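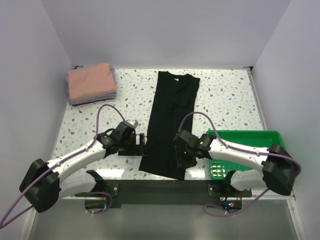 Lavanya Panicker folds clothes for a living, or this is how she says it when people ask at parties. The longer answer is that she teaches folding, on Sunday afternoons, in a small room behind the Kulkarni laundry in Flusthorpe. Her course takes 5 weeks. I went to the second one.

"People arrive and they want to start with the fitted sheet," she says. "I tell them no. First we do the T-shirt, and we do it long."

To do it long means to fold the shirt lengthwise first, so that it becomes a narrow strip from collar to hem. Many of us learned to bring the sleeves in and then quickly fold up the bottom, and we think the work is finished. Panicker asks her pupils to stop at the strip and look at it. "If the strip is straight, the rest will be straight. If it is crooked, you can still open it. You lose only a few seconds."

She prefers black shirts for learning. I expected the opposite, because on black cloth it is hard to see the edges. "Yes, it is hard," she says. "So you must use your hands more. You feel the seam of the shoulder with your thumb. And the label at the neck is pale, so you always know where is the top."

Her table is white with small grey and brownish speckles, and the walls around it are bare. At home in Flulludham she works on the bed, like everybody, and she does not recommend it. "A bed is soft. You press and the cloth goes down with your hand. On a hard table the crease stays where you put it."

Before the T-shirts, the class folds thin cloths into squares and piles them flat. Panicker likes to put different colours together - pink on light blue, for example - so the layers can be checked from the side. She does not mind a slightly rumpled edge on the top one. "It is cloth. I am not selling paper."

Her own teacher was an aunt, Hema Annamalai, who took in washing for a guest house and ironed almost nothing. "She said the iron is for people who folded badly yesterday. I do not agree completely, I iron my shirts. But I think of her when I am too lazy to flatten the sleeve."

One of the pupils, Torben Kettler, told me he had joined after moving to a flat with a single drawer. I asked Panicker if he is improving.

"His towels are very good now," she says. "With the sleeves he is still in a hurry."

The next course begins in December. Fitted sheets are in the last week.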